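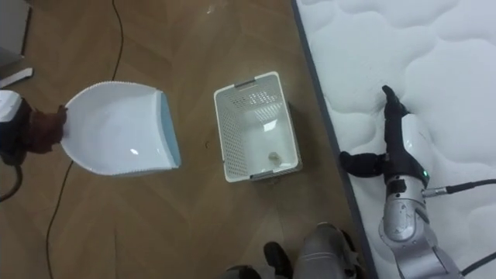
Irfan Hashmi has remarked that the course taught him to plan a working day, and that he still uses the room sheet from his first week.

About Meltbridge

Meltbridge School of Housekeeping trains staff for hotels, guest houses and care homes. The school opened in Detwood with 7 students and now enrolls 91 each year. Classes begin in October.
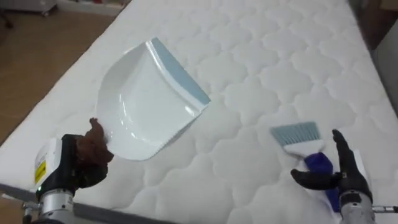 Mattress, dustpan and hand brush

The certificate takes 60 days of study – 50 at the school and the rest with an employer. Subjects include room care, laundry, stock records and guest relations.
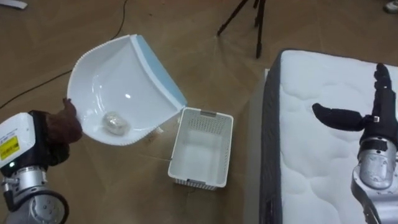
Could the laundry unit be taken on its own, a reader from Kaklow asked. It may, and credit for it counts toward the full certificate for two years.

The Bataineh Fund pays full fees for students who could not otherwise attend. Applications close on 18th September and are read by the teaching staff.

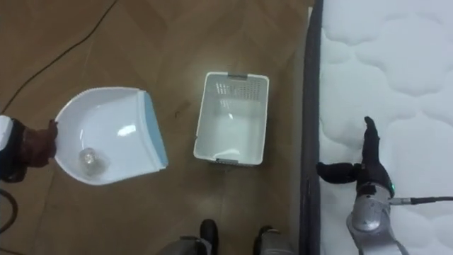
More evening classes would be welcome, according to one former student, as shift workers often miss the morning ones. The school offers stock records in the evening at present – other subjects are under review.

Inquiries should be sent in writing to the Admissions Office, Detwood.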